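Can a robot arm tidy up small parts yet, or am I wasting my money?

Posted in Home and Workshop Automation
28 March 2026

Lozano

My wife and I run a small business making wooden puzzles and counting sets for nurseries. The making is fine. The chore is the end of the day, when there are loose pieces on every bench and they have to go back in the right tubs by shape and colour. It takes one of us 90 minutes and we both hate it.

I have seen a second-hand arm for 4000 pounds, and the seller says it will "do sorting". I have no background in this. I can follow a manual and I once wired a shed. Is picking up small blocks and putting them in the right place something a machine can do now without an engineer standing next to it? And if it can do that, would it also manage sweeping up or wiping down the benches?

2 replies

Aitana Benítez

I set up arms for small workshops, so I will try to give you a straight reply.

Sorting by colour and shape is one of the easier jobs, provided the pieces stand apart from each other and the lighting doesn't change much. Telling a red cylinder from a red star is not hard for a decent camera. Where people come unstuck is further along, when the arm has to get hold of the piece. Everything depends on what is fitted to the end of it.

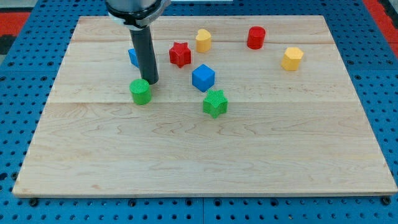 A plain rod can push a piece across a board, and pushing is more useful than it sounds. You can slide things into groups, or off the edge into a tray. It is forgiving too, as the arm doesn't need to line up with the sides of the piece. The drawback is that blocks close together get shoved along with the one you wanted, and tall ones tip over. Hearts and stars also turn as they are pushed, because the rod rarely meets them square on. If you need them the right way up in a tub, you want fingers or a suction cup, and suction doesn't like a rough surface.

Before you pay anything, ask the seller these:

Is the controller included, and does it still get software updates?
What is fitted to the wrist now, and can it be changed?
Does the price include a camera? Often it doesn't.
Can you see it sort your own pieces, tipped out of your own tub?

The last one matters most. A demonstration with a handful of blocks spread out on a clean board tells you very little about a heap.

Sweeping and wiping are separate jobs. A fixed arm can wipe the part of the bench it can reach if the bench is clear, but somebody has to clear it first. I wouldn't buy one for that.

Also budget for a guard or a safety scanner if anyone will be near it while it moves. One customer of mine was quoted 2908 pounds for guarding, and he hadn't allowed a penny for it.

Zomeo

Don't bother with the arm. We had one at Ondgate for packing and it spent most of January switched off waiting for a cable.

What worked for us was a vibrating tray with different sized slots, 545 pounds used. It won't do colours but it splits most shapes and then you only have the colours left to do by hand. No programming. Noisy though, so put it on a rubber mat.

For the floor just get a robot vacuum with a bin you can empty easily, but pick the pieces up first or it will eat them. Ours swallowed a bag of washers.

Lozano

Thanks both. The seller says the controller is included but the camera isn't, and he has gone quiet about trying it on our pieces. Our hearts and hexagons are nearly the same width, so I am not sure the tray would split those. I might take a tub over to Kindix, as they have a tray like that on the shop floor, and see what comes out. Will post again once I have been.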